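Chain and sprocket jobs in a small shed: the tips I keep coming back to

I've been looking after my own motorbikes for a long time now, and most of what I know about chains I learned by doing it badly first. My current one is a middleweight naked with a chain that gets a hard life, mostly commuting between Ilisville and Stundham in whatever the sky is doing. After I wrote up the fork seal saga a few of you asked for the chain stuff in one place, so I've pulled it together from my notebook. It's in no great order.

Clean it more often than you think, and more gently

I used to wait until the chain looked like a stick of liquorice and then attack it with a wire brush. Please don't! A wire brush chews up the little rubber rings that keep the grease inside the links, and once they've gone the chain is living on borrowed time. A soft brush and a rag will do nearly everything. Paraffin is what I use, put on the brush and never sprayed about, and I keep it well away from the tyre and the brake disc.

Engine off, always, and the key in your pocket. Turn the wheel by hand. I know somebody who lost the end of a finger letting the engine turn the wheel for him, and he's a careful man in every other way.

Do the inside of the bottom run as well as the outside. It's fiddly and you'll get black wrists, but that's the side which meets the sprocket.

Lube it after the ride

A chain that's just come in from a run is warm, and the lube creeps in nicely. Then it has all night to settle before you go out again. If you do it in the morning and set straight off, most of it ends up up the back of your jacket (mine has a stripe).

I aim at the inside of the lower run, just ahead of the rear sprocket, and go round twice with a light hand. Then I wipe off whatever is sitting on the outside plates. It feels wasteful and it isn't.

In winter I do it every second ride. In summer I go by look and sound. A dry chain has a sort of tinny rattle that you'll start to hear once you know it's there.

Tea stays off the bench

Haruna Kinoshita, who taught the evening maintenance class I did at Noguchi, had one rule that she'd repeat until we groaned: drinks have their own spot. I thought it was fussy until I reached for my mug without looking and got a mouthful with a split link floating in it. So now I have a bit of shelf by the door for the tea and the bench is for bike bits. Put the biscuits there too.
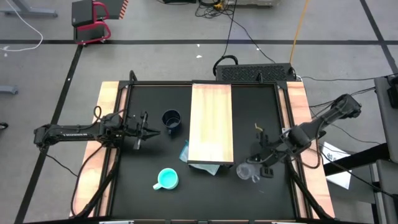
Measuring the slack without going mad

Your handbook has the figure for your bike, so use that and ignore whatever somebody says on a forum, me included. What I can tell you is how to get the same reading two times running.

Find the tight spot first. Chains don't wear evenly, so turn the wheel a bit, press the bottom run up, turn it a bit more, press again, and mark the tightest place with a dab of chalk. Measure there. If you measure at the slackest place and adjust to suit, the tight bit will be far too tight, and your gearbox bearing will tell you so in the end.

Check whether your handbook wants it done on the side stand or the paddock stand. It makes a real difference on some bikes. I did mine the wrong way for the whole of the first year and couldn't work out why it always felt snatchy pulling away.

I hold a steel rule behind the chain and read it by the middle of a pin. Push down, read, push up, read, take one from the other. Write it on the wall if you like. I do.

Adjusting

Slacken the axle nut, but only enough for the wheel to move. Then give each adjuster the same small turn, a quarter at most, and look again. It is so easy to get impatient here and put in a whole turn, and then you're kicking the wheel forward and starting over.

Don't trust the marks on the swingarm. On my last bike they were out by a good bit from one side to the other. Ronaldo Lacson lent me an alignment tool, one of those rods that clamps to the sprocket, and I was so annoyed at how wrong I'd been that I went and bought my own. You can also measure from the swingarm pivot to the axle on both sides, which costs nothing but does want a second pair of hands.

When you tighten the axle nut, wedge a rolled-up rag between the chain and the bottom of the rear sprocket and roll the wheel back against it. That pulls the axle hard up against the adjusters while you do the nut. Then take the rag out! And check the slack again, as it nearly always closes up a touch.

Use a torque wrench. I resisted for years and used what I called feel. When I finally checked, my feel was all over the shop.

Reading the sprockets

New teeth have a flat-ish top and even sides. Worn ones start to lean, like little waves all going one way, and by then the chain is finished as well. Try pulling the chain away from the very back of the rear sprocket. If you can get daylight under it, start saving.

Change all three together, chain and both sprockets. I once put a fresh chain on old sprockets to save money and it had stretched past its limit after 2976 miles. The proper set I fitted after that is still going strong, touch wood.

Loosen the front sprocket nut while the old chain is still on and somebody can stand on the back brake. Sheyla Bermúdez did the standing for me last time and said it was the dullest job she's ever been given. 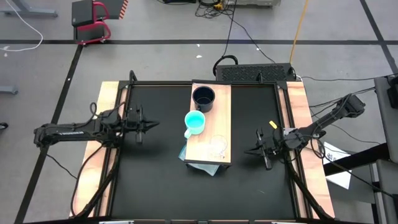
Rivet or clip?

A rivet link if your bike makes any sort of power. Clip links are fine on little bikes and I've had no bother with them there, so long as the closed end of the clip faces the way the chain travels. I go over it twice and then once more before bed.

You'll need a proper riveting tool. Mine is a Nullent, bought second-hand, and it's been fine as long as I go slowly and measure the flare as I go. Too little and it can work loose, too much and the pin cracks. If that sentence makes you nervous, take the bike and the new chain to a shop and let them press it. It's a quick job for them.

Odds and ends

Cardboard under the bike before you begin. A flattened box catches the drips and you can see at once if you've dropped a washer.

Write the mileage down each time you adjust. Mine went 700 miles between tweaks when the set was fresh, and once that gap begins shrinking you know what's coming.

Old toothbrushes, yes, but warn the household which ones they are.

Keep nitrile gloves in the jacket as well as the shed. A chain that comes off at the side of the road is a filthy thing.

After any adjustment ride round the block and check the axle nut again. I do mine before the kettle goes on.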